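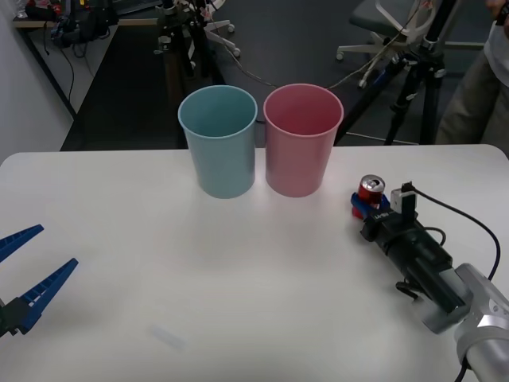 Issue 761

17th November – Toshiko Hayashi
1 min read

Problem: drinks served in the Okwood break room taste of soap. Reported twice, both times with the plastic cups.

Checked: one blue cup and one pink cup, same shape and size, both empty. Set them side by side on the white table with a red soda can. Soda straight from a can tastes normal – no complaint there.

Tried: washed both cups by hand, rinsed in 300 ml of plain water, left upside down overnight. Blue is fine now. Pink still has a faint smell.

Next: soak pink in baking soda, then retest. Use less dish soap until then.

Status: open. See also 293.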